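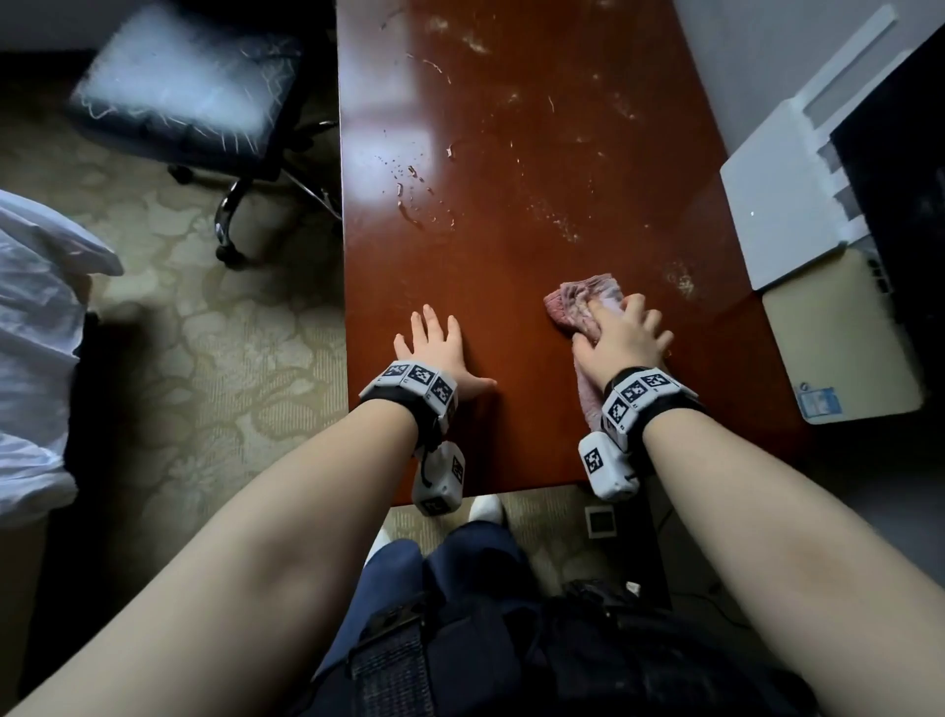
Min-kyu Hong
Member, Furniture Care board
Posts: 342

Cleaning a glossy wood desk without leaving streaks

My desk is reddish-brown wood with a very shiny finish. I eat lunch at it, so there are always crumbs. I go over it with a soft pink cloth and a little water, and I still get pale smudges and curvy dried marks toward the back. They show up worst when light hits the top. What are people using?

PalledvilleJo
Posts: 3707

Get the crumbs off first. If you push them around under a cloth you'll scratch that finish sooner or later. I use a soft brush and a dustpan, then a damp cloth, then a dry one.

hauser_st
Posts: 1399

Too much water, I'd say. Wring the cloth until it won't drip and fold it flat. When it's bunched up you only clean with the ridges.

Unathi Van Wyk
Moderator

Agree on the folding, but I don't agree that water is the problem. Squiggles like those look to me like old residue, maybe polish or a spilled drink. One drop of dish soap in a bowl of warm water took mine off. Try a corner first.

hauser_st

Soap leaves its own film. I've had to redo a whole tabletop over it.

Unathi Van Wyk
Moderator

Only if you skip the rinse - plain damp cloth, then dry.

PalledvilleJo

Move the laptop well out of the way too, whichever you pick.

Min-kyu Hong

Thanks. I have 3 clean cloths, so one for soap, one for rinsing and one for drying. Will try the back corner tonight.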